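Bosstead House Residents - Minutes of the Monthly Meeting
Saturday, February 13, 2021
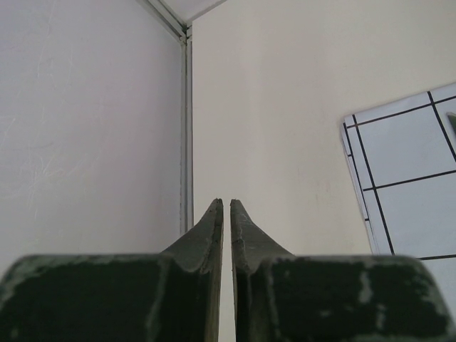 Chair: Iona Crichton. Minutes: Heledd Bowen. Eight residents attended. Apologies were received from both second floor units.

1. Minutes of the last meeting
Approved with one correction: the spare key is kept in the office, not the mail room.

2. Walls in the storage room
Iona reported that the off-white walls are getting scratched and scuffed. Members agreed the marks are light and do not need a contractor. Heledd will try a damp cloth and mild soap on a small patch first. If the marks stay, the panels will be touched up in March. The color should be matched before any paint is bought - the leftover can from the hallway is too yellow.

3. Quotes
Two quotes were received last fall for repainting the whole room. Santoro asked for $3,863, including the ceiling. Trulley came in higher and could not give a start date. Neither was accepted. Iona will ask Santoro for a price on the walls only.

4. Use of the room
Bikes should not be leaned against the walls. Large items need to be carried in by two people. There was a request for wall bumpers near the corners. Heledd has a Drimo catalog and will bring prices to the next meeting.

5. Other business
The hall light is still flickering. Iona to call the electrician again. Recycling pickup is unchanged.

Next meeting in March, date to be posted on the notice board.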